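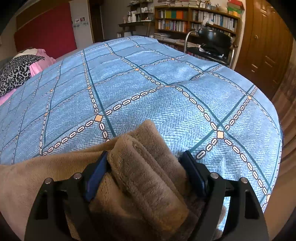
Hello! I'm Bergþóra Kárason, and I started Tirnano with Hiyori Fukuda in the back half of a bicycle shop in Burside. There are eight of us now and we've got our own front door, though the bell still doesn't work (please knock, and knock hard).

We teach robots housework by doing the housework ourselves. Blankets, pillowcases, tea towels, all the soft floppy stuff that robots are so bad at! One of our demonstrators picks up a hand-held gripper, goes into a real home and gets on with the folding and lifting, and every grab is recorded for the robot to learn from. We've worked in 80 homes so far, and I've drunk tea in most of them.

Our gripper is called Tiller. Hiyori drew the first one on a train and we've rebuilt it five times, mostly because my wrists complained. For the fiddlier jobs we drive the arm from a desk down the corridor, which takes a bit of getting used to – I put a sock in a kettle in my first week.

You don't need an engineering degree to join us. Our demonstrators include a former hotel housekeeper and a puppeteer, and both are miles better at it than I am. We take on new people every October and train you for five days, paid, with lunch. If you fancy it, or you've got a spare room that needs tidying, drop us a line or come and knock.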